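Print this page | E-mail this to a friend

We use cookies to keep you logged in and remember your settings. OK | Find out more

Ordering from overseas – worth the wait or not?

marrowfat_pie
Evening all. I've been dithering since May over whether to buy my seed trays and propagator lids straight from the maker abroad or just pay up at the garden centre in Stultham like I always have. The Stultham price for the deep trays has gone up again and for what our little allotment group needs it comes to over 400 pounds, which made me sit down on the bench outside for a minute! The same sort of thing through Kimaro is 264 delivered, but you wait, and you have to take a full load. Has anyone here done it? I don't mind waiting if the trays are decent, but I do mind being left with none when the tomatoes want sowing.
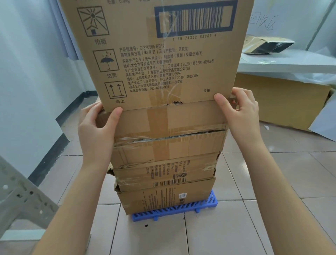
We're after the rigid ones, by the way, the sort you can carry full of wet compost with one hand while you open the greenhouse door with the other. My old ones lasted for years and years and I got them from a chap at a car boot, so I've been rather spoilt.

bindweed_betty
Oh I do feel for you, those prices are shocking. We went in together on our site at Folton (nine plots sharing, with a lot of tea drunk while deciding) and ordered 300 trays. They took 29 days, which felt like for ever when you're looking out of the window every morning, but they were good solid things and I'm still using mine. My only grumble is the lids. They fit, but you have to press down hard on one corner and then the opposite one pops up – my husband says it's good for my patience.

oldgreenwellies
I'll have to disagree with Betty, I'm afraid, though I'm sure hers are lovely. I had the thin ones and they split along the rim in the first frost. By the time you've added the postage and the replacements you may as well have gone to Stultham, where if something's cracked you can walk in and they'll swap it over the counter without any fuss. I'd sooner give my money to the people who let me use their loo and sell me a cheese scone.

marrowfat_pie
Thank you both. The cheese scone is a very strong argument and I'd not thought of it. Were yours the Alis ones, wellies, or something else? I've been told there are two weights and that the listing doesn't make it at all clear which one you're getting.

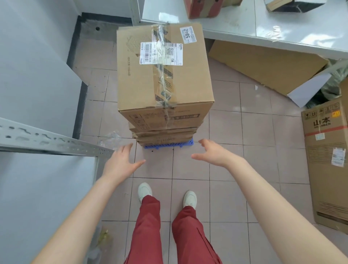 I've also got to think about where it all goes, with the shed the way it is. There's still the broken rotavator in there and I can't shift it until my back's better.

oldgreenwellies
Couldn't tell you, the label washed off. Thin and black, and they bent if you looked at them.

bindweed_betty
That'll be the light ones then! Ask for the heavy weight in writing before you pay, and keep the e-mail. And do stack them upside down, or you'll have a spider in every one by spring.

leafmould_lad
Can I put a word in for not buying any? I sow nearly everything in old mushroom punnets and loo roll tubes, and my leeks were as fat as anybody's.

oldgreenwellies
Loo roll tubes go mouldy.

leafmould_lad
Mine don't. You're overwatering.

14 comments | Share this thread (3)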